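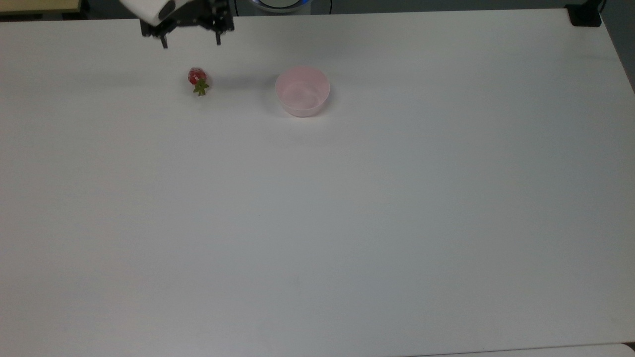

Chapter 11
Picking Things Up

By this point in the course your team has an arm that moves where it is told, most of the time, and a gripper that opens and closes. You may be tempted to think the hard part is over. Every team that has come through the Draldale student project has thought so in the week before this chapter, and the feeling is pleasant, so enjoy it for a page or two.

The task for the next three weeks sounds like something you would give a toddler. There is one strawberry on a white table. There is one bowl. Put the strawberry in the bowl. The strawberry must arrive in a condition that a reasonable person would eat, and the judges at the Julside meet are reasonable people who have skipped lunch.

Up to now you have worked with foam blocks. A foam block is a wonderful thing. It has flat sides, it is the same size every time, and if you squeeze it too hard it forgives you. A strawberry is tapered, slippery and lopsided, with a leafy cap at one end that can hide the very edge your software is looking for. It rolls. It bruises. Two strawberries from the same box will disagree about nearly everything, including which way is up.

What you will need

Your arm and two-finger gripper from Chapter 9, with the fingers refitted if you took them off.
A plain, light-colored table with nothing else in reach of the arm.
A shallow bowl, wider than your gripper's fingers when they are fully open. Plastic is best. (The class at Motaung used a glass one, once.)
Strawberries, 20 per team per week. Buy them the same day.
Paper towels. More than that.

Before you close the fingers

Most failed grasps are lost before the gripper touches anything. The fingers come down with too little room between them, or off to one side, and the berry gets poked across the table like a very small hockey puck. So the first skill in this chapter is the approach. You will bring the gripper in high, with the fingers spread wide, stop, and compare where the fingertips are with where the fruit is. Then you will lower it in short steps. It is slow and dull to watch, and your teammates will ask if the arm has crashed. Let them ask.

The second skill is choosing which way to grip. A berry lying on its side has a long direction, from leaves to tip, and a short direction across the middle. Closing the fingers across the short direction usually works. Closing them along the long direction usually gives you a handful of leaves and a berry still on the table. Section 11.2 shows how to estimate the long direction from the camera, and what to do about shadows, which your program will happily treat as extra fruit.

The third skill is force, and here we ask for patience. The Arken training log that comes with this book holds 2,000 recorded attempts by earlier student teams. In 1,253 of them the strawberry reached the bowl. The log has a column for the state of the fruit on arrival, filled in by the students themselves, and the entries range from "fine" to "jam." Read a page or two before you set your own closing force. You will feel better about your results later.

A word on the notebook

Write down every attempt, including the embarrassing ones — those most of all. Note the gripper opening, the height at which you stopped, the angle, the closing force and what became of the berry. "Didn't work" is not an entry. "Left finger touched first, berry rolled toward bowl, team cheered too early" is an entry, and a good one.

Do not eat the test fruit. It has been handled by a machine that was on the floor in August.

11.1 The Approach

We begin with the arm in its rest position and the gripper fully open.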